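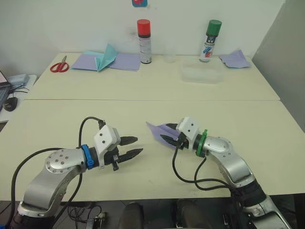

Too much force on the right side, Mariama Asante wrote this morning, and she asked me to bring the limit down to 19 before I touch anything else. I had it at 24. I did not want to believe her, because with 24 the fingers never let go of anything, but I changed the number and wrote the old one in the notebook.

Wednesday, so the workshop in Drarovstead was mine until six o'clock. The first hour went to the cables. The one on the right arm still hangs lower than I like, and when the elbow turns far in I am always afraid that it will catch. I moved the tie a little up. Fergus MacKinnon says I should buy a proper cable guide from Kovačević and stop playing with ties. He is maybe right, but this month I have already spent enough on the motors.

After that I worked on Colline. This is my name for the program which makes the two arms wait for each other. Until last week each arm had its own clock and they disagreed, and the stronger one simply won. Now the left must report that it is in position before the right begins to close. It is slow, like two polite people at a door, but I prefer slow. 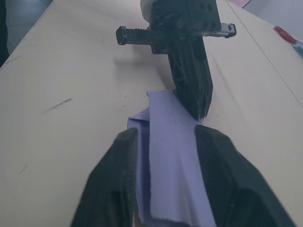

The waiting time is still too long, I think. I set it to 1,000 milliseconds when I was tired and never came back to it. Tomorrow I will try half, first with nothing in the fingers, then with something soft, then with paper. Paper forgives less.

I also want to open the finger with the screw rod and clean the thread. I asked in the Prerura forum which grease is good and got 6 answers, all different. One man uses candle wax. I will begin with the dry brush and see.

Mariama wants to know by Friday if 19 is enough. I have not answered her yet. I must also remember to give back the small hex keys, and to copy the settings to the other laptop before I go to bed.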